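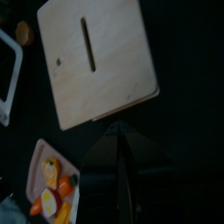
About Hovton Play Kitchens

Home | About Us | Play Kitchens | Play Food | For Schools | Repairs | Contact

Hovton makes and supplies pretend-play sets for preschools, kindergartens and family day cares. Zhenhua Du started the company in 2000 after fitting out a play corner for a neighborhood preschool and finding that most of the sets on sale were built for one or two children at home. They came loose at the joints when a whole class used them.

We still sell mainly to classrooms. Last year our sets went to 537 of them. Families can order too, and the prices are the same.

What we make

Our own workshop produces the wooden parts: boards, counters, cupboard fronts and shelves. We use pale wood and keep the finish plain, so that a board can be a stove top in the morning and a store counter after lunch. Teachers asked us early on to stop painting burners on everything, and we did.

Wooden parts do pick up scuffs and dark marks. We do not treat this as a fault. A light sanding along the grain takes most of them off, and any board can be sent back to us for resurfacing.

The play food and the trays are bought in. We choose food in bright colors that a child can tell apart across a table, and trays with a raised rim, which keep the pieces together when someone carries lunch over to the reading corner. Pink trays are the ones we reorder most often – we have no idea why. The Turetti range is our bakery and breakfast food. The Adeleke range covers fruit, vegetables and dinner items. The two are close enough in scale to be mixed on one tray.

How we test

Every new set spends 20 school days in a working classroom before it goes in the catalog. The teacher keeps a short log of what broke, what went missing and what was never picked up. We have dropped several products on the last point alone.

At the workshop we lay the parts out on a dark table to check them. Pale wood shows its edges well that way, and a rim that has been glued on crooked is easy to spot.

Repairs and spare parts

Each set has a Ridar number stamped on the underside of its largest board. Quote it when you write to us and we can look up the screws, knobs and panels that belong to it. We hold spares for all sets sold from 2000 onward, apart from the first sink unit, which used a tap we can no longer get.

Single pieces of play food can be replaced as well. Please order these together where you can, as postage is charged per parcel.

Visits

The showroom is open by appointment, except in October, when we do our stock count. Children are welcome and may use anything on the low tables.

Page updated 7/30/24

Related pages
Cleaning wooden boards and trays
Setting up a play kitchen in a small room
Turetti bakery pieces: full list
Adeleke dinner items: full list
Find your Ridar number
School order form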